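How to reach the second ending in Flistudura

Second endings are my favourite thing in games, and the one in Flistudura is a ripper! You can get it on a normal save without starting over, as long as you haven't handed the lantern to the ferryman at Skorkness. If you have, load your last harbour save before going on.

What you'll need
4,000 shells (sell your spare fishing gear, you won't miss it)
The Broltar key
At least 119 favour with the harbour folk

Step 1. Travel to Skorkness at night and talk to everyone on the lower dock twice. The second chat is the one that raises favour, and it's easy to skip past if you're mashing the button like I do.

Step 2. Buy the grey coat from the chandler. It costs 2,968 shells, so save before you spend. Wear it, don't just carry it!

Step 3. Head up to the Broltar tower and use the key on the side door. The front door starts the ordinary ending straight away.
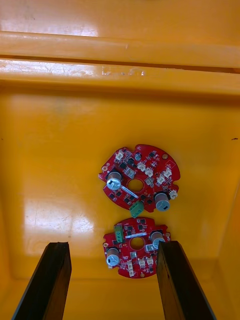
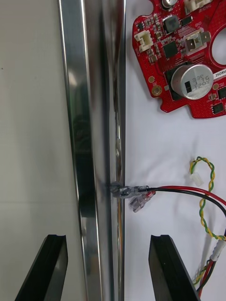
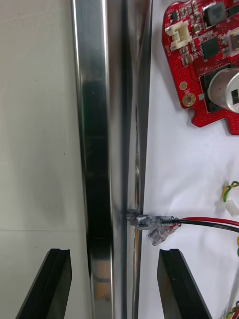
Step 4. Inside, climb to the bell room and ring the bells from smallest to largest. If you get the order wrong the stairs reset and you'll have to climb again, but your shells and favour stay put.

Step 5. Leave 400 shells in the dish by the window and wait for the colour of the sky to change. Put the controller down for this bit, as any movement cancels it.

Once the sky goes green, walk back down to the harbour. The ferryman has completely new dialogue, and if you choose "Not tonight" you're in. Stay through the credits too, there's a gorgeous tune at the end and a playable stretch of coast after it.

If the sky stays dark, check your favour in the journal and try the bells again the next night.

Updated 11th June for the latest patch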